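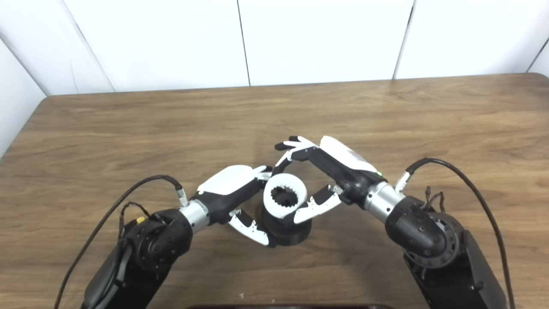
Lionel Joly has a number he likes to give people, and he gives it to me before I have my coat off: 1,837. Those are the examples his team at Clastau has gathered for the ring job, a toothed white ring on a black stand, handled by two hands at once.

"It sounds like a lot until you watch the model," he says. "Then it sounds like nothing."

I had come expecting a sales pitch, and I got part of one. The system, called Pument, is meant to learn from people steering the arms, and Joly says a good operator can record 50 usable tries in a shift. I asked what usable means. He took a while with that one.

"The ring ends up where we wanted it, and the fingers didn't do anything stupid on the way," he said. Who decides what's stupid? "Me, mostly."

That bothered me more than it seemed to bother him. Of the last 200 tries, 149 were kept. The rest were thrown out, and when I asked to see the notes on why, there were notes for a few of them. Joly agrees this is sloppy. He also says the failures may be worth more than the clean runs - an argument he has been losing with his partners at Murum since January.

And if somebody swaps in a different ring?

"We'd collect again. Less, I hope."

Hope is doing a lot of work in that sentence, and I told him so. He shrugged. Arnaud, the customer paying for the trial, wants a dozen parts handled by the same pair of hands. So far there is one.

"Ask me when there are two," Joly said.

Search this site Enter keywords Go

Recent articles
Who checks the labels?
Murum opens a second workshop
Letters: the trouble with demo videos
What a grip sensor can't feel

We use cookies to remember your settings. By continuing to browse you agree to our cookie policy. Accept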